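29/09/2019
By Maribeth Tagle

From the newsletter: Folding lessons at the Clisville workshop

The Bavley project has been collecting cloth handling examples at Clisville since May, and the first target of 300 finished runs is now close. As of this issue we have 296 that passed review. The last four should be in by the time most of you read this, and then we start on the larger set.

For those who joined the list recently, Bavley is the part of Uvirance that deals with soft things: towels, pillowcases, shirts, small blankets, cushions. Most of our earlier work was with boxes and bottles, which keep their shape when you pick them up. Cloth doesn't. Two people can drop the same tea towel on the same spot and get two different heaps, and a program that has learned from one heap may be no help with the other. So we need a lot of examples, and we need them to differ from each other in ways that matter.

Each run is done by a person. An operator guides both arms through the job from start to finish while the system records the joint positions, the gripper openings and the video. Nothing is learned during the session. The recordings are checked, labelled and put into the training set later, usually in batches of 43, which is how many fit on one review sheet.

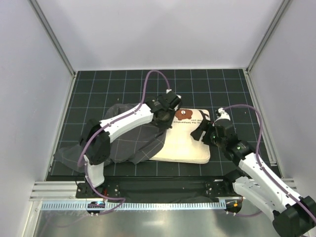
Maribeth Tagle
Data Collection Lead, Clisville

The current group of tasks puts a thin cloth and a padded item on the mat together. The dark grey cloth has become a regular because it is hard to see. It is close in colour to the mat, and both have a grid on them, so the vision side has to work out where one stops and the other begins. The cream pad with the bear face is the opposite case. It stands out well, and the printing gives the system something to judge direction by. We put it down at all angles, including upside down, so the model doesn't come to expect the bear the right way up.

Overlap is the other thing we vary. In some runs the two items start well apart. In others the cloth lies across one side of the pad, and the operator has to decide which to deal with first. We don't tell operators which to choose. If they all did it the same way we would have tidy data and a model that only knew one approach.

A few changes came out of the last review. Operators had been pausing for a second or two before closing a gripper, and the early models copied the pause. We now trim long waits from the recordings, and we ask people to keep moving if they can do so comfortably. We also keep runs where a grip slips and the operator recovers, provided the job gets done in the end. Those used to be thrown out. Seneviratne, our partner on the training side, asked for them back, and the next model will be the first to include them.

Runs where the arms touch each other are still rejected. So are runs where an item leaves the mat entirely. Part of a cloth hanging over is fine.

The next target is 2000 runs, with more kinds of fabric. We are short of knits, fleece and anything with a fringe. If you have clean items you no longer want, nothing bigger than a bath towel please, leave them in the tub inside the Clisville front door with a note of the fabric if you know it. We can't return them.

Operator training takes one morning, and there are places open on the next round. Reply to this email to put your name down.

You are receiving this newsletter because you signed up for Bavley project updates. Unsubscribe or change your preferences at any time.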